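3.2 Materials and working surface

The choice of surface received less attention in our earlier work than it deserved. In the first round of sessions at Nakpan the blocks were set out directly on the bench, and several of the smaller pieces came to rest against the edges of the holes in the metal top. Okoro and Edet therefore proposed that a flat wooden board be laid over the bench for all later sessions. The board used is pale, made of long planks joined side by side, and its tone varies a little from one plank to the next. No paint or varnish was added by us, and no grid or target was drawn on it, so that the only guides to position were the board's own edges and the natural lines of the wood.

The blocks are in plain colours – red, yellow, green and blue – and there are two of each. They are not all of one shape: the green pair, for instance, consists of a star and a cylinder. Colour and shape can thus be used as separate grounds for grouping, and a layout that appears untidy under one rule may be quite orderly under the other. Figure 2 gives one layout from the series.

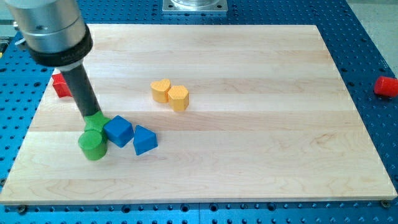
Figure 2. Coloured blocks on the plank board, with one red block lying off the board at the far right.

Layouts were sorted by two readers, Quintero and Onishi, who worked apart and did not confer until the full set of 1,959 records had been read. Each layout was given a score from 1 to 5 for closeness of grouping, where 5 stands for blocks of a kind placed side by side. Blocks found off the board were entered under a separate heading and were left out of the score. This rule was adopted after a trial in February, in which the readers had differed most often over pieces lying beyond the edge.

A further question concerned the grain. Nwachukwu had suggested that a strong line between two planks might be taken as a border and might draw blocks towards it. To test this, the board was turned end to end after every 20 layouts. The results are given in Section 4.3; the effect, where present, was small – and it was confined to the darker planks. The board supplied by Brerar was kept throughout, as a change of board part way through the series would have made the two halves hard to compare.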